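Lullmont Artificial Flowers for Offices and Reception Rooms

Lullmont supplies artificial flowers to offices, clinics and schools throughout the Tarnham area. The sunflower bunch carries three large yellow heads with dark brown centers, set among buds and green leaves.
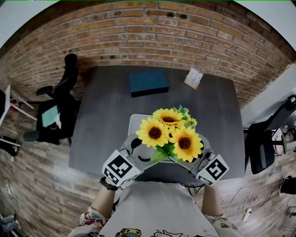 Stems may be shortened with ordinary wire cutters. Orders of 49 pieces or more are delivered without charge; smaller orders may be collected from the Tarnham showroom.

The potted daisy style is intended for desks and narrow shelves. It requires no water and should be dusted every two weeks with a soft brush. 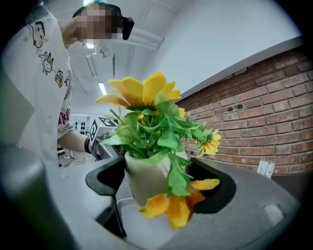 Potted arrangement with yellow daisy-like flowers, off-white pot

Trade accounts: Zuweira Odoi, Lullmont Sales Office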